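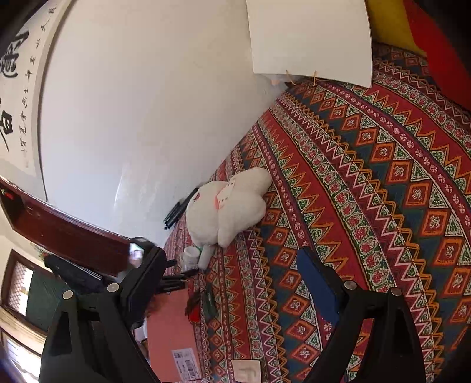 Questions about the Brollo cartridge swap

What is this, exactly?
It's a mail-in trading club for old game cartridges, and I run it out of my spare evenings. You send me games you're done with, you get credit, you spend it on games other people are done with. We're at 2,000 carts on the shelf now, which still makes me giddy!

Which systems do you take?
Anything 8-bit or 16-bit, plus the handhelds from those years. No discs. I tried discs one November and I'm never doing it again (so many scratches).

Do I need the box and manual?
Nope! Loose carts are fine. A box gets you extra credit, and a manual a little more on top.

My save battery is dead. Can I still send it?
Sure, just put a note in with it. I'll swap the battery and take 4 credits off your total for the work.
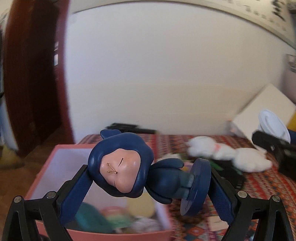
Guilan Tian wrote in to say that the battery charge seems steep if you've got a whole stack of role-playing games, and could there be a cap? Fair point - so yes, send five or more in one parcel and I only charge for the first two.

How do you check for fakes?
I open every single cart and look at the board. Radwa Saber helps me with the handheld ones, where the copies are getting really good. Fakes go back to you and you pay the postage.

How long does a trade take?
Two weeks, usually. Longer if I've just started a new game myself, sorry.

Can I get on the list for Tulletti?
You can, but there are 111 people ahead of you and I own two copies.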